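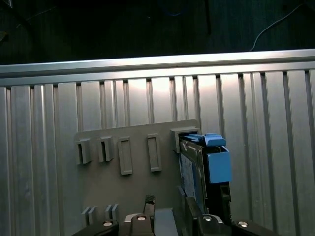
Brushed aluminum wall panel with gray board

Old desktop takes two tries to start after a move. Power supply or something else?

Asked Thursday, February 24, 2022 in Home Computing

I moved from Grusstead to Karonlow and my desktop rode in the back seat for 250 miles. Since then it won't start on the first press of the button. The fan spins for 2 seconds and stops. On the second press it boots and runs fine all day. It's 11 years old and has only family photos and tax files on it. No beeps. I tried another wall outlet and another cord. Is it worth fixing?

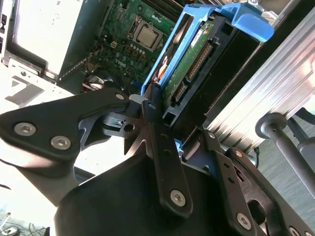 Dell desktop, case open

3 answers

Answer 1 (accepted)

Copy the photos and tax files to an outside drive before you do anything else. It boots on the second press, so use that while you have it.

Then shut it down, unplug it, and hold the power button in for ten seconds. Take the memory sticks out and push them back in until the clips close. Do the same with the big power plug on the main board and the smaller one near the processor. A long car ride can work these loose.

If it still quits on the first press, replace the coin battery. Then try a different power supply. The repair counter at Torres in Karonlow tested mine for 8 dollars, but that was last May and the price may have changed.
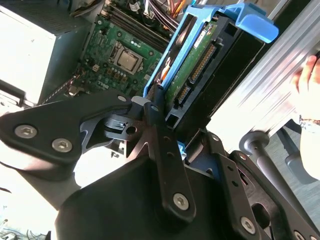
Power supplies get weak with age, and a slow first start is a common sign. Check the model number before you order one, as some desktops use an odd size or a plug that won't fit a standard unit. You can do most of this with the computer open, like the desktop in the picture, as long as the cord is out of the wall. Don't open the power supply itself.

Answer 2

Had the same thing with a Sunano power strip. Plugged straight into the wall and it was fine. You said you tried another outlet but was the strip still in between? 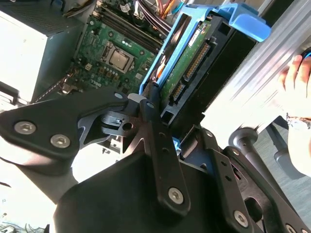
Inside of the tower

Answer 3

just get a new one, 11 years is plenty. put the old drive in a USB case and you keep your files

Comment from the asker: No strip. I backed everything up and reseated the memory, and it has started on the first press three mornings in a row. Leaving the battery for now.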